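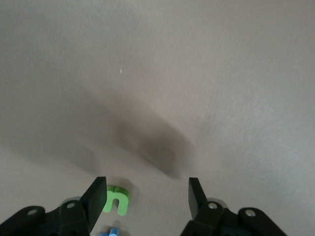 Choosing a Surface Finish for a Shared Worktable

Category: Student Projects / Materials and Interiors
5 min read

Project group: Iveta Ševčík, Fadwa Ghoneim, Štěpánka Šimko
Supervisor: Lorenz Widmer

1. Background

The workroom on the second floor at Brumov has one long table that everyone uses. Model makers cut card on it, the textile students pin fabric on it, and in the afternoon it gets used for drawing. The old top was a glossy dark brown. People complained about glare from the ceiling lights and about losing small parts on it. When the school decided to replace the top in January, our group asked if we could take the choice of finish as our term project.

The budget was fixed and the legs were staying, so the project was only about the surface: its color, its sheen, and how easy it is to keep clean.

2. What we wanted to find out

We had two questions. Does a pale matte finish make small items easier to find than a dark glossy one? And is a plain color harder to keep looking clean than a patterned one?

We also wanted to know what people who use the table think, so we ran a short survey. We left out price per square meter because the supplier quoted the same figure for all the finishes on our list.

3. Samples

Sample boards came from Skolonwood. We asked for a pale beige-gray, a white, a mid-gray with a printed grain, and the dark brown closest to the old top. Each board was 90 cm long and came with rounded corners. Gaétan Gauthier from the model shop let us keep them on the bench by the window for the length of the project.

The boards were wiped down every morning with the same cloth and plain water. We did not use the spray cleaner from the supply closet because it left streaks on the dark board on the first day and we did not want that in the results.

4. Finding small parts

Fadwa set up this test. She put pins, card offcuts, thread ends and short pencil leads on a board, and a student who had not seen the layout picked up everything they could find. We timed them with a phone. Each student did all the boards in a different order.

Dark items were found fastest on the white board and the pale beige-gray board, with little between them. White thread and card were a problem on white, as expected. On the beige-gray they could be seen, but only if they were not lying in shade. A tiny white speck on that color shows up well in even light. Put the same speck under somebody's arm and it takes longer. The printed grain was the worst for pencil leads, which several students mistook for part of the pattern.

5. Light and shadow

We had not planned to look at shadows, but they came up so often in the first test that we added a section. On a pale matte surface under an overhead light, anything held above the table throws a wide soft gray shadow with blurred edges. On the glossy dark board there is hardly any shadow to see, but there is a bright reflection of the lamp instead.

Students who draw said they minded the reflection more. Students who cut said the opposite, since the shadow of their own hand falls right where the blade is going. Moving the lamp helped with the cutting. It did not do much for the reflection, which just moved along the board.

6. Survey

We left paper forms by the door and collected 56 that were filled in properly. The pale beige-gray was the first choice, with white second. A common comment was that white looked "like a clinic." A few people wanted the dark brown back because it hid glue marks. Štěpánka typed up the comments and they are in the appendix.

7. Problems

The mid-gray board got a scratch in the second week and we had to turn it around. The timings for the first two students were lost when the phone was reset, so they repeated the test, and they may have been faster because of practice. We did not test heat or solvents. Lorenz Widmer pointed out that our cleaning test was too short to say anything about staining over years, and we agree.

8. Recommendation

We recommend the pale beige-gray in a matte finish, ordered as one continuous top without a joint, with an adjustable lamp at the cutting end. Cutting mats should stay on the table at that end. A sample of the finish and the order code are in the folder in the workroom.

Appendix A: survey comments
Appendix B: timing sheets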